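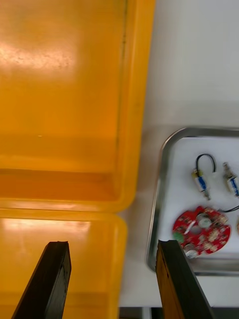 Un club de robotique devrait passer plus de temps à trier des pièces qu'à préparer des concours. À la coupe de Trastberg, les 39 équipes ont 8 minutes pour montrer quelque chose de spectaculaire, et la saison entière y passe. Au club d'Irkdale, le travail est plus modeste : des bacs jaune orangé, un plateau en inox à fond blanc, un circuit imprimé rouge et rond, de petites pièces à étiquette bleue. C'est peu de chose à regarder. On y apprend pourtant à régler une prise, puis à la régler de nouveau.

Accueil des clubs > Opinions > Robotique scolaire

Les fils souples sont une bonne école – un cube en mousse pardonne tout, un fil non. 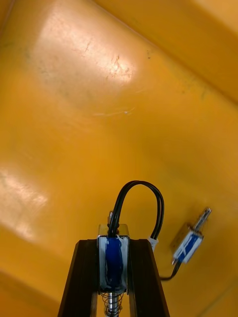 On m'objecte que sans concours, la moitié des inscrits partirait avant mars. C'est possible. Je garderais donc Trastberg, mais un an sur deux, et je donnerais l'autre année à un projet long, noté sur le carnet d'essais, échecs compris.

Rechercher un article OK

Ce site utilise des cookies. Accepter Refuser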